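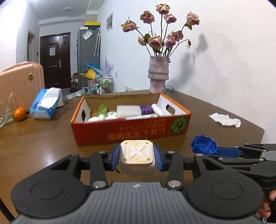
Photo: Hélène Bélanger / Ullora

## Small boxes, lids and caps

Ullora is a shared pantry and packing room, and most of what passes through it is small enough to sit in a palm. For almost 16 years the larger goods got all the attention. In March 2023 we started a gallery for the small packaging instead – the containers, lids and shallow trays that usually go straight to recycling.

The small container has a cream-white lid with rounded corners and a raised X pattern and yellow accents. Its side is pale and lets a little light through, with a yellow and dark band around it. The open cardboard box on the brown table has a red front with orange Japanese-style lettering, upside down from this side, and a round green plant design at one end. The round blue piece at the right has a notched rim and ridges inside.

Austra Raudsepp sorts the packaging into 28 shelf bins by shape. Squarish containers go with other squarish containers, whatever was in them. Shallow boxes are stored flat if they fold and nested if they don't. Caps and other round pieces have a drawer of their own – the one marked Ayala, after the street the old shop was on.

More pictures will be added in April. Prints can be ordered at the front desk, matte paper only, and need 3 days.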